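Buscar en el sitio Buscar
Inicio de búsqueda avanzada

El mercado de artesanía de Dreria amplía su horario y estrena zona cubierta

3 de mayo
Redacción
Tiempo de lectura: 2 minutos

El mercado de artesanía de Dreria abrirá desde este mes también por las tardes, según ha comunicado el Ayuntamiento. La ampliación coincide con la puesta en servicio de la zona cubierta de la plaza Popescu, cuyas obras terminaron en abril tras varios retrasos por la lluvia.

El recinto pasa a tener 117 puestos, 20 más que la temporada pasada. Los nuevos se han adjudicado por sorteo entre las solicitudes presentadas durante el invierno. La mayoría corresponde a talleres de cerámica, cestería y encuadernación de la comarca, aunque también hay una pequeña representación del textil.

La cubierta ocupa 451 metros cuadrados y protege la parte norte de la plaza, la más expuesta al viento. La estructura es obra de la empresa local Brandar, que se encargará además del mantenimiento durante los dos primeros años. El alumbrado se ha renovado y cada puesto dispone ahora de toma de corriente propia, una petición antigua de los vendedores.

El horario de mañana no cambia. Por la tarde se podrá comprar de cinco a ocho y media, salvo los festivos, en los que el mercado cerrará a mediodía como hasta ahora. El aparcamiento de la calle del Molino será gratuito durante las dos primeras horas.

La feria mantiene las demostraciones de oficios junto a la fuente. Las de cestería ocuparán la primera quincena de mayo y las de torno, la segunda. No hace falta inscripción para asistir, pero los talleres infantiles tienen plazas limitadas y se reservan en la oficina de turismo.
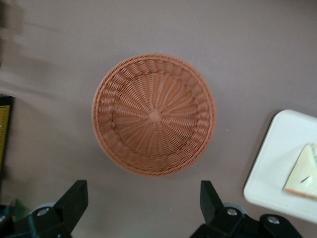

Los precios de los puestos se congelan hasta final de año. A partir de enero se aplicará una tarifa distinta para la zona cubierta, todavía sin fijar, y los artesanos que prefieran seguir al aire libre podrán conservar su sitio actual.

La línea de autobús que une Dreria con Pastwood tendrá una parada provisional en la plaza mientras duren las obras de la avenida. El último servicio de vuelta saldrá a las nueve de la noche.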